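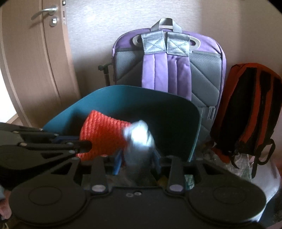 选举季一到，我家厨房就变成半个竞选办公室
2022年7月20日

我帮Naomi Okoth跑市议会选举已经是第二回了，她的传单、门牌、徽章全堆在我家，连冰箱顶上都是。最近老有人问我家里怎么收拾，我就把自己摸索出来的几个土办法写一写，想到哪儿写到哪儿哈。

先说传单。纸最怕潮，我以前图省事直接码在水槽旁边的柜子里，结果december，哦不，十二月补选那次，最底下一摞全黏成了砖头，心疼死我了！现在我都放在高处，底下垫一块旧砧板，每捆用宽皮筋扎两道。细皮筋会把边勒出印子，别用。

插在草地上的牌子收回来都是泥。别急着擦，先晾干，泥一抖就掉大半，剩下的用旧洗碗布蘸点温水和洗洁精。千万别上钢丝球，我刮花过一块，Naomi的脸上多了三道杠，她倒是笑了半天。铁支架擦干以后抹薄薄一层食用油，能少生点锈。

贴纸留下的胶印，用吹风机热风吹一会儿，再拿过期的会员卡慢慢推。还推不动就抹点花生酱（真的，油多的那种），等十几分钟再擦。车漆上我没敢试，你们自己掂量。

再说吃的。敲门拉票的人回来个个饿得不行，我一般提前一晚焖一大锅豆子饭，最多能喂饱13个人。米和豆分开泡，洋葱炒到发黄再下锅，盐最后放。剩饭摊在烤盘里凉得快，凉了马上进冰箱，别在锅里闷一夜。Orathai Chaimongkol教我往饭里挤半个青柠，第二天热了也不腻。

咖啡我是用保温壶装的。壶里有味儿就放一勺小苏打，灌满热水泡着，盖子别拧，睡一觉起来冲干净。

信封封口也有窍门：别舔！一块湿海绵放在小碟子里，一排信封错开叠好，一抹就是一排。上周末我和Stella Kaijage边聊边封，950封一个晚上就弄完了，手都没怎么酸。

衣服上蹭了油墨的话，酒精点在棉片上从背面按，底下垫厨房纸，脏了就换一张。搓是大忌，越搓越花。

下次想写写横幅怎么叠才不起褶，我还在跟那条最长的较劲，有高招的留言告诉我呀。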